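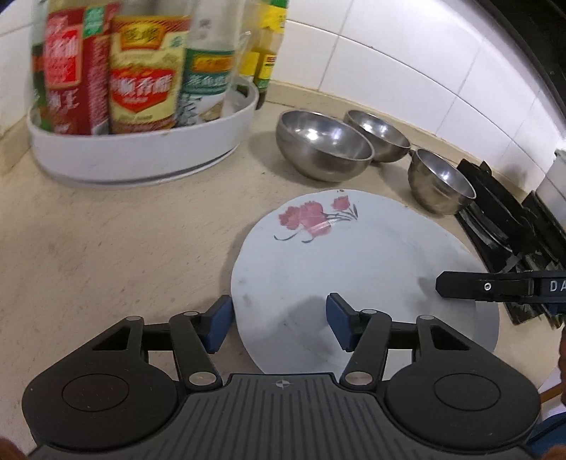 Kitchen Table Campaigning: Tips for Running From Home

If you are running for school board or town council, your headquarters has a refrigerator in it. Mine did. I lost the first time by 447 votes and won the second, and the house looked terrible both years.

Clear one stretch of counter and call it the office. Mail goes there and crumbs go elsewhere. When the filing packet comes, tape the deadline inside the cupboard where you keep the coffee.

Fold flyers after dinner, never during. I once sent 600 voters on the east side my views on storm drains with a faint note of marinara. Two wrote back. One wanted the recipe.

Rubber-band door hangers by street, in walking order, and stand them in a dish rack. Each slot is a street – mine held 7 before it sagged.

Yard sign stakes go in a bucket by the back door, points down. Rinse the mud off before they come inside, or you will be sweeping up the Brannigan precinct until March.

Old petition sheets have home addresses on them. Check how long your clerk says to keep them, then shred. Don't let them become grocery lists, as Priya Montoya did in her first race, unless you want a constituent's signature under "eggs."

Order fewer buttons than you think. I bought 2,000 and still find them in the flour.

Wipe the table before the local paper sends someone over. They will want a picture of you at it, looking concerned about taxes.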